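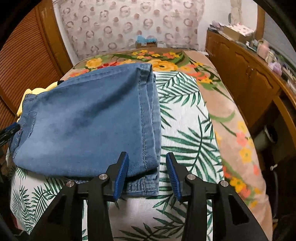 saltlick_26 wrote:
Voting for what, exactly? I clicked through to the Proklow Table Awards page from the link in the other thread and there are 26 categories, and half of them I couldn't tell apart. "Best Casual Dining" and "Best Relaxed Dining" are both in there. I voted in neither.

brinejar wrote:
OK, some background for people who missed the other thread. Proklow is the delivery app. They have started a dining award for the Fajardo area and the public vote is open until the end of October. You need an account with them to vote. You get one vote per category per day, so a place with a big mailing list and a patient staff can vote itself to the top. I asked their support desk if there was any check on that and got a link to the terms page. The terms page says "votes may be reviewed." May be.

My question for the board is whether anyone here has ever picked a restaurant because it had one of these stickers in the window. I never have and I'd like to know who does.

crustpunk wrote:
I have, on vacation, in a town where I knew no one. Ate a very average plate of snapper under a very large plaque. So there's your data.

brinejar wrote:
That's about what I figured. Did the plaque say who gave it?

crustpunk wrote:
It said "Winner." I didn't get up and read the small print, I was hungry.

mondongo wrote:
You're all being pretty hard on it. My sister-in-law runs a 2 person bakery and she got nominated for a local one a few years back. She didn't pay anything. She got new customers, real ones, who came in and said they'd seen her name on the list. A small place has no ad budget. If an app wants to put up a page with her name on it for free, what is the harm?

saltlick_26 wrote:
Was that one free all the way through, or free until she was a finalist? Because that's where it usually gets interesting.

mondongo wrote:
She wasn't a finalist so I can't tell you.
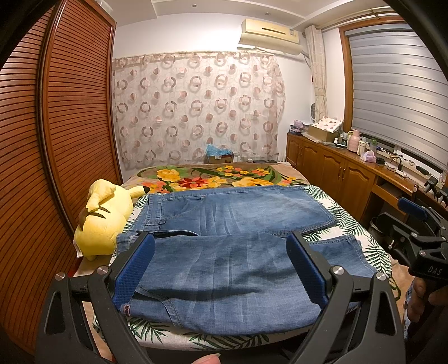 What I can tell you is that the nomination cost her nothing and the list stayed up for a year. She still has it printed out by the register. I get that people don't like the app but you're arguing against something that did help somebody.

brinejar wrote:
Fair, and I'm not saying your sister-in-law did anything wrong. But go look at the Proklow page under "For Finalists." There's a "winner's package" that comes to $1000 and covers the gala seats, the window decal and the right to use the logo until the end of 2028. If you don't buy it you can still win, they say. You just can't put the logo on your menu. So what did you win?

tinwhisk wrote:
Wait, the logo license runs out? You stop having won it?

brinejar wrote:
You have to renew. I'd love to hear a different reading of it because I went over that paragraph three times.

Etimis_fan wrote:
Different reading: trade awards all do this. The room costs money, the dinner costs money. Etimis on the waterfront is up for Best Seafood and they deserve it with or without a vote. I've eaten there maybe a dozen times and the crab rice has never been off. I'll be voting every day.

saltlick_26 wrote:
Your user name is Etimis_fan and you joined this month.

Etimis_fan wrote:
I joined because of this thread. I don't work there. People are allowed to like a restaurant.

crustpunk wrote:
The crab rice is good, I'll give you that. The service on a busy night is another story. I'd put Cleton ahead of them for plain grilled fish and Cleton isn't even on the ballot. Anyone know why?

tinwhisk wrote:
Cleton doesn't do delivery. Would that keep them off?

brinejar wrote:
It would. Rule four: "open to active partners." So it's the best seafood among places that pay Proklow a cut of each order. They should print that on the plaque.

mondongo wrote:
OK that one I didn't know, and I don't like it. If you're going to call it best in the region then it should be the region. I still think the list helps the small places that are on it.

saltlick_26 wrote:
I'd believe that more if they published vote totals. Even just the top few in each category. Last I looked there was a bar that fills up as people vote and no numbers next to it. A bar of what?

tinwhisk wrote:
I voted for the taco truck by the ferry, for whatever that's worth. Then I got a coupon for a different taco place.

brinejar wrote:
I've written to them again asking about the totals and the partner rule. Sent it 9/25/25, will post whatever comes back. If it's the terms page again I'll post that too.

crustpunk wrote:
Can we get a separate thread going for places that aren't on the ballot? I'll start with Cleton. Go early, get the whole fish, skip the fries.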